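The Homdale Reading Desk, for Bible study and small prayer groups

The Homdale is a sloping desk for the table top. It holds a large Bible open at a comfortable angle, with a ledge below for a notebook and a pencil. We make it in our workshop, and we sell it to churches, to study groups and to people who read alone at home in the morning.

The first one was made for Llinos Cadwaladr, who teaches the Sunday class on the Gospels in our chapel. She has a family Bible which is very heavy, and during the lesson she was holding it with one arm and writing with the other. After two winters her shoulder was giving her much pain. She asked for something simple, and the desk she uses now is still the same one.

## What you receive

- One reading desk, oiled oak, already assembled
- Two brass page holders with felt on the underside
- A cotton ribbon, sewn at one end to a small leather tab
- A printed card with a reading plan for the four Gospels, 24 weeks
- A cloth bag for carrying

The reading plan is written by Nerys Watkins. It begins with Mark, because it is the shortest, and each week has one passage, one key verse to learn and two questions to discuss. You may of course use the desk with any other plan, or with no plan.

## Sizes and price

| Model | Width of the ledge | Weight | Price |
|---|---|---|---|
| Homdale | 338 mm | 1.9 kg | $219 |
| Homdale Wide | 460 mm | 2.6 kg | $265 |

The standard model is good for most study Bibles. If your Bible is wider than the ledge when it is open, the covers will still be supported by the back board, but the page holders may not reach the outer margin. For pulpit Bibles and old family Bibles we advise the Wide. 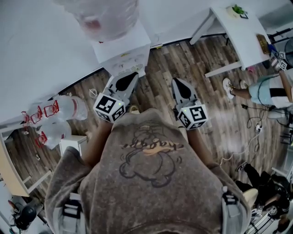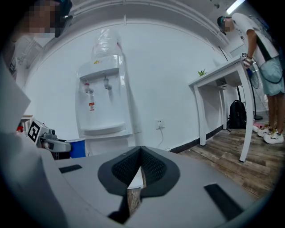
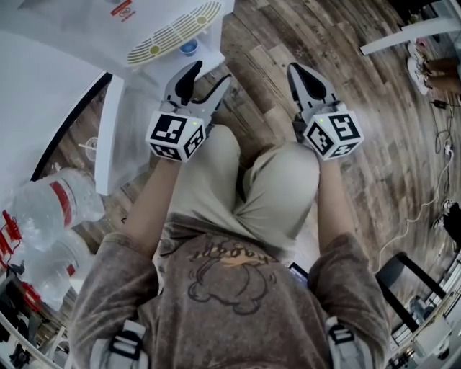 *Hand-held grippers, wood floor.*

## Setting the angle

The back board has three positions. The lowest is for writing, the middle one is for reading while sitting, and the highest is for reading aloud while standing, for example when the desk is placed on a lectern or on the communion table. To change the position, take the book off first. Then lift the board with both hands and put the bar into the next groove. You should hear a small click on each side.

Please do not change the angle with a heavy book on the board. The bar can go into one groove on the left and a different groove on the right, and then the desk stands crooked.

## Care

Wipe it with a dry cloth. Once a year, we do it in February, put a thin layer of linseed oil on the wood and leave it overnight before you place a book on it again. The oil can stain paper if it is still fresh. The brass will become darker with time. Some customers like this and some polish it, and both are fine.

## For groups

If a church or a study group orders 8 desks or more, we take ten percent from the price and we send the reading plans without folding, so that they can be put in a binder. We can also burn the name of the church into the front of the ledge. Please write the name exactly as you want it, with capital letters and accents, because we copy it letter by letter from your message.

Delivery for a group order takes five weeks. A single desk is normally sent within six working days.

## From people who use it

"I read the Psalms at the kitchen table before my children wake up. Before, I was always putting a sugar bowl under the cover. The desk is stable and does not slide on the tablecloth."
Bożena Pawłowska

"Our group meets in the evening and several of us have weak eyes. With the board in the middle position the lamp falls well on the page. I would like the ledge to be a little deeper, as my notebook is thick."
Eluned Eynon

We have read the remark about the ledge, and desks made from this spring have a ledge which is 6 mm deeper. The price stays the same.

## Returns

You can return the desk within 30 days if it is not damaged. Desks with a name burned into the wood cannot be returned. If a page holder is lost or the felt comes off, write to Volkan Öztürkmen in the workshop and he will send a new pair for the cost of the postage.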